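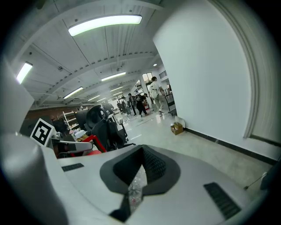 Dimitriou, November 6, 2022

2 min read

Gyms should stop selling the 12-month contract as the default. I joined a 300-member club in May and read the terms twice. The cancellation fee was $54, plus seven weeks' written notice, by mail. The same club lets you join by phone in a few taps.

Carter Grewal, who manages the floor there, argues that long terms pay for equipment. I accept that racks and rowers cost money. A member who has stopped coming still pays for them, though, and the club has little cause to ask why that person left.

A monthly plan at a slightly higher rate is the better design. At $480 a year, I would pay 10 percent more for the right to leave. Aliki Ververidis made the opposite case to me, that a contract keeps her training through the winter. It may work for her. She could still choose one. My objection is to the default, and to notice periods that run longer than most training blocks.

Last updated: November

Contact | Copyright Ostora | Back to top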